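Notes from the Back Room
Festhorpe Community Toy Library newsletter
Nov 11, 2021

The Great Sorting, and what it did to us

Every toy library reaches the point where it has to decide what it owns. Ours had put this off since the flood in the old premises, on the theory that anything still missing would be embarrassed into turning up. In July we ran out of shelf and had to face it.

The catalog said we had 626 items. It had said so for years, in a firm hand, and had come to be trusted the way people trust a barometer that is stuck on Fair. Abundio Camacho, who is retired from the water department and therefore frightened of nothing, offered to go through it line by line. He asked for a desk, a lamp and to be left alone. We could give him the lamp.

What he found was that "item" had meant different things to different hands. A train set was one item. A different train set, donated the same year, was 215 items, each piece of track having been given its own number by somebody with a new label maker. A jigsaw was an item, and so was its lid. There was an entry reading only "the horse." We have no horse. Two families remember the horse vividly and do not agree on its color.

So we started again, with bags. A bag is now what you borrow, and whatever is in the bag is in the bag. It sounds simple, and we argued over it through several evenings and one potluck.

Pretend food and kitchen things took the longest. They breed. A family takes home a modest breakfast and returns it with a second breakfast underneath, plus a real teaspoon. Eglė Hunt wanted them split by meal. Crescencio Huerta wanted them split by size, his argument being that children do not observe mealtimes and neither does he. We settled on "cooking" and "eating," which pleased neither of them and has worked very well.
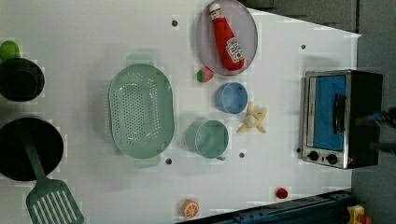 Part of the cooking side, colander and all.

Under the new system a borrowing period is 2 weeks, as it always was on paper. In practice it used to be until you moved house. We know some of you were fond of that arrangement. A reminder will now come by text from Uriel Lozano, whose messages are extremely polite and get shorter as they go on. The third one is just your name.

We also have proper bags at last. The old ones were pillowcases, and parents kept quietly washing them and putting them on pillows. The new ones came from Drendlow, who do mesh sacks for onions and were puzzled by our questions but sent samples. They have a drawstring, a tag and enough give for an awkward shape. Please do not put the tag through the laundry. Please do not put anything of ours through the laundry without asking Faustino Valdovinos, who has a list, a drying rack, and strong opinions on fabric softener.

A word on money. The bags, the tags and the second-hand shelving came to just under 600 dollars, most of it from the plant sale. Fludora, the garden shop on Figueroa Street, gave us their leftover seedlings and we sold them as if we knew what they were. If you bought a "pepper" from us and it is now eight feet tall, we would love an update, and we would ask you not to post it.

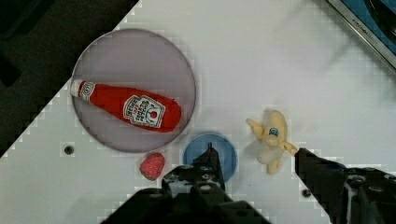

What happens to the leftovers

Some things did not make it into a bag. Anything with a crack went, and so did anything that had lost the part that made it interesting. The rest is on the swap shelf by the door. You may take from it freely. You may also add to it, within reason, reason having been defined after the incident with the drum kit.

Soft toys are a separate question and a sore one. The old rule was that we didn't lend them at all, on grounds of hygiene. The actual practice was that we lent them constantly and looked away. Eglė has proposed that we admit it, wash everything between loans and charge nothing extra.

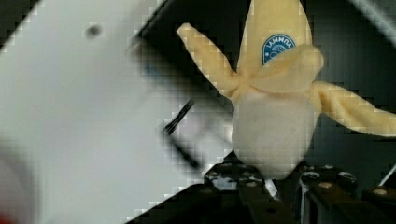

Crescencio is against, mainly from habit, and has asked for it to be noted that he was also against the swap shelf. It is noted. The trial starts with the next changeover and will run until the spring meeting, when we will either vote on it or have another potluck.

Returns can go in the blue bin whenever the hall is open. If you have the horse, the bin is too small for it. Knock, and somebody will come out and help you carry it.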